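Pakutura clothing swap goes door to door, and the neighbors love it

Tuesday, June 16, 2020

The Pakutura neighborhood clothing swap is back, and this time it's coming to your porch! After the February swap filled the Alexiou Street hall from wall to wall, organizers had hoped for an even bigger summer event. With the hall closed, they went back to the drawing board and came up with a porch-to-porch version that starts this Saturday morning and runs through the end of the month.

If you missed the February event, you missed a good one. Neighbors brought in 1,964 pieces of clothing over a single weekend, the most since the swap began, and nearly all of it went home with somebody new. The kids' tables were picked clean before lunch on the first day. Winter coats went almost as fast, and a rack of prom dresses that had been expected to sit there until closing was down to bare hangers by mid-afternoon.

"I stood by the door that Sunday and watched people walk out wearing things they'd just found," said Chrysanthi Moschos, who started the swap in her own garage. "One little girl had on a yellow raincoat and it wasn't even raining. She wouldn't take it off. I thought about that coat for a week."

Moschos has spent most of the spring on the phone working out how to keep the thing alive. The answer is a route sheet. The neighborhood has been split into 18 routes, each one short enough to walk in under an hour, and every household that signs up gets a spot on one of them. You leave a bag on your porch on your collection morning. A driver picks it up, it rests in storage for a few days, and then the clothes are sorted by size and sent back out in bundles to families who asked for that size.

The bundles are the part that has everybody talking. When you sign up, you fill in a card with sizes, favorite colors and anything you really need, such as work pants or a swimsuit. The sorters then put together a bag to match. You keep what you like and put the rest back out on your next collection morning. It costs nothing, and you don't have to give in order to get.

Storage was the big worry at first, and a very nice solution came from Vellura, the fabric shop on the corner of Alexiou Street. The shop has offered its upstairs room for the whole month, with shelves already in place and a big cutting table that is just the right height for folding. Vanitus Laundry, two doors down, is chipping in with free wash loads for anything that arrives needing a little help.

"They called me before I could call them," Moschos said of the laundry. "I had a whole speech ready and never got to use it."

The sign-up cards have been coming in quickly, and the first routes, on the hill side of the neighborhood, are already full. There's still plenty of room on the routes near the park and along the old rail line. Late sign-ups will be added to the second round of collections, so there's no need to panic if you haven't cleaned out your dresser yet.

And it does seem like half the neighborhood is cleaning out dressers. Months at home will do that! The swap's message board has filled up with questions about what to pass along, what to keep and what to do with the sweater your aunt knitted (keep it, says the board, by a wide margin). Several families have turned the sorting into a weekend project, with everybody's clothes out in the bedroom at once and a good deal of trying on.

Soft knits and long-sleeved tops are welcome all summer, even in the heat, as the fall bundles will be made up from whatever is left on the shelves.

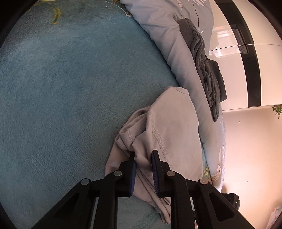
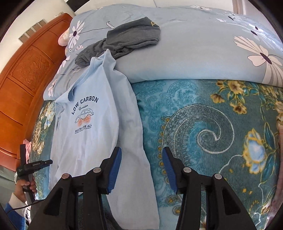 What to put in your bag

Everyday clothes in all sizes, from newborn up. Tops, pants, dresses, skirts, jackets and sweatshirts are all wanted. Bigger kids' sizes ran short in February, so anything that would fit a ten- to fourteen-year-old will make somebody very happy. Clothes should be clean and dry. A missing button is fine, and so is a loose hem, as the sewing group has offered to do small repairs. Please leave out underwear, shoes and anything with a broken zipper.

Use a paper or plastic bag you don't need back. Tie it shut and write your route number on the outside in large letters. If you know the sizes, a note tucked in the top saves the sorters a lot of time. There is a limit of 2 bags per household on each collection morning.

How to sign up

Cards are in the box outside Vellura and on the counter at Vanitus Laundry. Fill one out, drop it back in the box, and you'll get a call with your route number and collection morning. If you can't get to Alexiou Street, leave a message on the swap line and a card will be brought to you.

Drivers are still needed for the routes near the park, especially anyone with a van or a wagon. You'd be out for one morning a week, and Moschos promises a homemade cheese pie to every driver who finishes the month. She has already bought the flour.

Bags should be on the porch by 8 a.m. on your collection morning. If it rains, collections move to the following day.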